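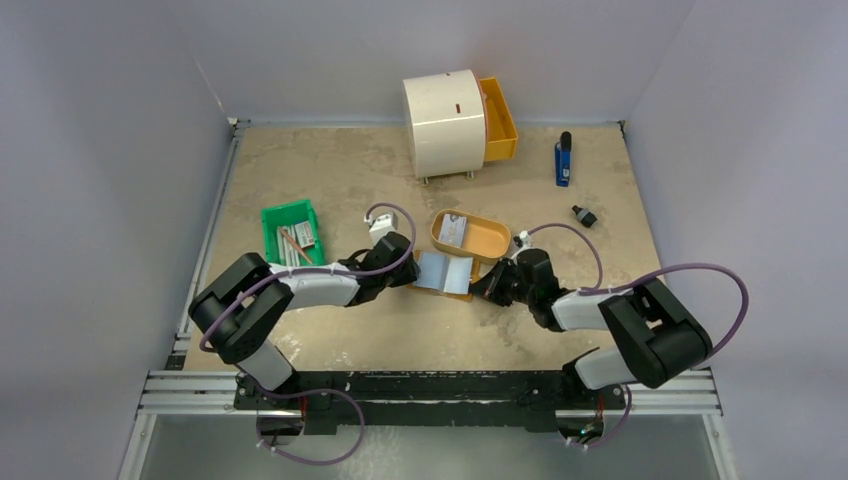 The cable fault everybody had a theory about

I said in August that I would stop writing about Sillumetti, and then it stopped on us in the middle of a run, so I'm back on the subject.

Sillumetti is the name of the software we use at Jiltdale to run a pair of arms through small handling jobs. Pick up a tag by its strap, lift a plastic sleeve off a folder, open something flat and set it back in its tray. Dull work, which suits me. The sales pitch was that it would "recover gracefully" from any fault. I had my doubts about the word gracefully from day one.

What went wrong was this. On run 232 the left arm lost its wrist camera partway through a lift. The picture froze. The arm did not. It kept closing on whatever it had last seen, for what the log says was 40 frames, and it dragged the strap sideways until I hit the stop. No one was hurt, and nothing broke that I could find. But my hand had been over that board a minute earlier, straightening a tray. 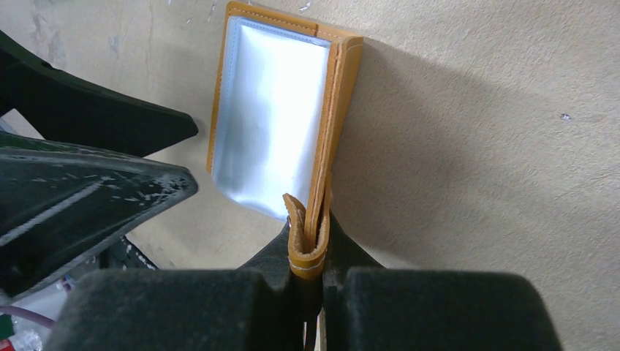

The log had no error in it. None. As far as the software was concerned, a frozen picture was a perfectly good picture of a world in which nothing moves. I sent the file to Van Dusen, who sold us the support plan, and got back a note saying the run had "completed within limits." I had stopped it by hand! If that counts as complete I'd like to know what doesn't.

Reinhold Gerlach came over from Sonthorpe to look, and he blamed the cable. His view is that a cable looped around an elbow gets bent a little on every reach and will quit sooner or later. Fair enough. He swapped it and we ran again, and it held until run 262, when the same thing happened on the other arm, with a cable we hadn't touched. So then he blamed that cable too.

I don't buy it, or I only buy half. Cables fail. I expect them to fail. What bothers me is a system that carries on moving when it can't see, and a support desk that wants to talk about cable ties. Tidier loops might get us another hundred runs between freezes. They won't make the arm stop.

Thin plastic is where I worry most, by the way. It folds over on itself and sits up close to the fingers, and you're always tempted to reach in and flatten it.

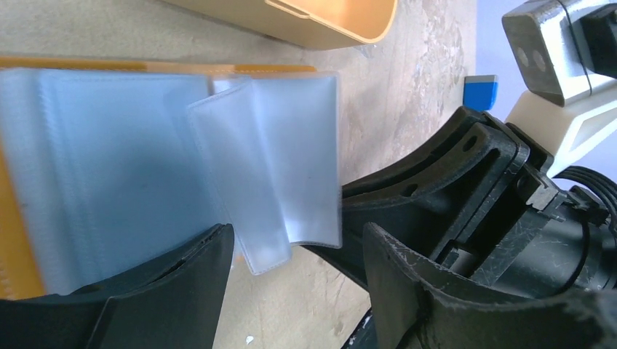

What I changed

First, hands stay out unless the power to the arms is off. Pausing in software doesn't count any more. I used to think that rule was fussy.

Second, I wrote a small check that compares each new picture with the last one and cuts the motion if they match exactly for too long. It's crude. It has tripped once for no reason I can find, and I'll take that over the other kind of mistake.

Third, I asked Van Dusen for a real fix, and they offered an upgrade for 399 a seat. The notes for it mention "improved camera handling" and nothing else. I've asked what that means twice now. When I get a reply I can understand I'll post it, and until then the old version stays on, with my ugly check bolted to the side of it.

This site uses cookies to remember your preferences. Accept | Manage settings

3 comments

pell_mell
We had the frozen picture problem on a different setup. Check whether the time stamp keeps counting up while the image stays the same. Ours did, which is why the watchdog slept through it.

R. Gerlach
For the record, I said cable OR connector. Still think so.

oddbins
Does your check do okay when the arm is really standing still? I'd expect it to trip all the time.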